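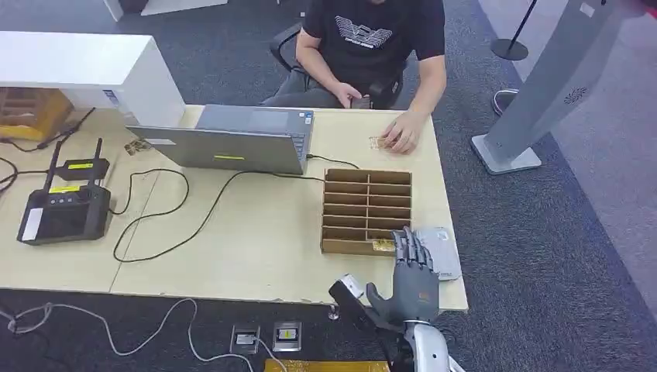
The Favberg card organizer costs $12 and comes flat in an envelope. I bought it to sort small cards that had been piling up on the work table in loose stacks. It is plain brown cardboard with thin side walls and a lot of horizontal dividers, which give you two columns of slim slots. I use the lowest front slot for whatever I need next, and there's a gold-colored card in it now. The rest of the table still has to hold a laptop and its charging cable, so the size of the thing mattered to me as much as how much it could store.

## Putting it together

Assembly took me most of an evening, with a break for dinner. The side walls go up first and the dividers slide in after that. The instruction sheet has one drawing and it shows the finished product, so you work out the order yourself. I put the first few dividers in from the wrong side and had to pull them out again. One tab tore a little. It still holds.

No glue is needed. I added a dab of white glue to the torn tab and left everything else dry, in case I want to take it apart.

## Daily use

I've had it for three months. It currently stores over 100 cards, a few to each slot, sorted by project. Finding a card is much faster than it was with stacks and rubber bands.

The slots are narrow, and that has two effects. Cards stay flat and don't slide over each other when the table gets bumped. On the other hand, there isn't much room for fingers. Cards pushed all the way back are hard to get out, and I've started leaving them a bit forward on purpose. A small thumb notch in each divider would fix this.

Labeling is a problem too. The divider edges are too thin for a normal sticker. I wrote on the side wall in pencil, which works until you reorganize.

It weighs very little. If you pull at a tight card with one hand the whole organizer comes with it, so keep the other hand on the side wall. Sunil Gamage, who shares the table with me, stuck two strips of non-slip shelf liner under his. I tried the same and it helped.

## Compared with the Sellow

Before this I had the Sellow plastic tray. The Sellow is sturdier and you can wipe it clean, but it spreads out sideways and took up the space where I put my notebook. The Favberg stacks its slots, so you get more storage on less table. I wouldn't put it anywhere damp – a wet coffee cup next to it makes me nervous enough.

## Worth buying?

For thin, light cards, yes. For anything with a sleeve or a case, check the thickness first. I tried three sleeved cards in one slot and the divider bowed. The sleeved ones went back in the drawer.

Rating: 4 out of 5. I took off a point for the instructions and the missing thumb notch.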